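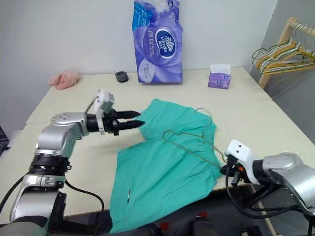
Visit report: open day at Zedomik
Course project, group Tănase
Nov 12, 2021

1. Purpose of the visit

Our project is about the handling of soft materials by machines. Before the visit we had only read articles, and we wanted to see a real system at work and to put questions to the people who prepare it. The open day was announced by Clevgate, which organises company visits for our faculty. We were 19 students, divided into two groups.

2. The demonstration

The demonstration was about clothes. The robot has two arms, and each arm ends in a black gripper, the left one with two fingers. For the first garment, teal shorts or pyjama trousers of a light fabric, the right gripper held the cloth at the edge close to the waistband, while the left one waited just above the other side. The garment was spread diagonally and a part of it was hanging over the near edge of the table. The engineer told us that such a start position is chosen on purpose, for the robot must also learn from untidy cases.

The waistband is elastic and gathered, with a drawstring lying across it. According to the engineer, strings are one of the main difficulties, as a string can be taken together with the cloth and then the fold is not straight. I had not thought about this before.

3. Questions and answers

We asked how many examples are needed for one kind of garment. The answer was roughly 1000, but fewer if the robot already knows a similar one. One attempt is stopped after 32 seconds if it is not finished. The software for planning the movements is called Skunow and it was written in the company during six years.

4. What we learned

In our own plan we wanted to use only towels. After the visit we decided to add one garment with a waistband. We will also write down the start position of every attempt, which we did not do until now. Our gripper is simpler, therefore we do not expect the same results.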